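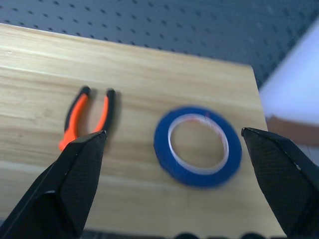 그리퍼 손가락 패드 교체 주기, 다들 어떻게 하십니까?

작성자: plalterow_cell
안녕하세요. 한국어로 글을 쓰는 것이 아직 서툴러서 이상한 표현이 있으면 양해 부탁드립니다. 저는 Plilard 작업장에서 공구 정리 셀을 맡고 있습니다. 나무판 위에 놓인 펜치와 테이프를 집어서 옮기는 간단한 셀입니다. 손가락 안쪽의 검은 패드를 3000회마다 교체하고 있는데, 지난 3월부터 펜치 손잡이를 집을 때 미끄러지는 일이 늘었습니다. 테이프 롤은 문제가 없습니다. 패드를 더 일찍 바꾸어야 합니까, 아니면 다른 곳을 먼저 보아야 합니까?

답글: 나사하나더
횟수로 정하지 마시고 패드 무늬를 보세요. 격자 무늬가 닳아서 번들거리면 400회여도 바꾸는 게 맞습니다. 저희는 아침에 전원 넣기 전에 손전등으로 비춰 봅니다.

답글: choo_line2
저는 반대입니다. 눈으로 보고 정하면 사람마다 판단이 다릅니다. 저희 Choo 라인은 횟수로만 관리하고 기록도 남깁니다. 그리고 미끄러짐이 펜치에서만 난다면 패드보다 손가락 정렬을 의심하겠습니다. 양쪽 끝 높이가 맞는지 재 보셨나요?

답글: plalterow_cell
두 분 감사합니다. 방금 직각자를 대고 재어 보았습니다. 왼쪽 손가락 끝이 오른쪽보다 2 mm 높습니다. 패드 무늬는 아직 남아 있는 것으로 보입니다. 이 차이가 원인이 될 수 있습니까?

답글: choo_line2
충분히 됩니다. 손잡이가 비스듬히 물리면 닫히면서 밀려 나가요. 손가락 고정 나사를 풀고 접촉면 먼지부터 닦은 다음, 두 손가락을 닫은 상태에서 다시 조이세요. 열어 놓고 조이면 또 틀어집니다.

답글: 나사하나더
정렬은 동의합니다. 그래도 패드에 테이프 접착제가 묻었는지는 확인하세요. 무늬가 살아 있어도 홈이 막히면 미끄럽습니다. 알코올을 천에 조금 묻혀 닦고 마른 뒤에 돌리시면 됩니다.

답글: brandevthorpe
알코올은 패드 재질을 먼저 확인하고 쓰세요. 저희 것은 표면이 굳어서 한 세트를 버렸습니다. 그 뒤로는 마른 솔만 씁니다.

답글: 나사하나더
그건 너무 흠뻑 적신 거 아닌가요? 저는 몇 년째 쓰는데 괜찮았습니다.

답글: brandevthorpe
조금만 썼습니다. 패드마다 다르니 설명서를 보시라는 뜻입니다.

답글: plalterow_cell
설명서에 용제에 대한 내용이 없어서 마른 솔로만 닦았습니다. 홈에서 파란 가루 같은 것이 나왔습니다. 그 다음에 손가락을 닫은 상태에서 나사를 다시 조였고, 높이 차이는 이제 자로 보이지 않습니다. 오후 4시까지 펜치만 695회 돌렸는데 한 번도 떨어뜨리지 않았습니다. 어느 쪽이 원인이었는지는 모르겠습니다. 두 가지를 한꺼번에 한 것은 제 실수입니다. 패드는 우선 그대로 쓰고, 400회마다 무늬를 확인해서 기록하겠습니다.

답글: choo_line2
나사에 표시선도 그어 두세요. 풀리면 바로 보입니다.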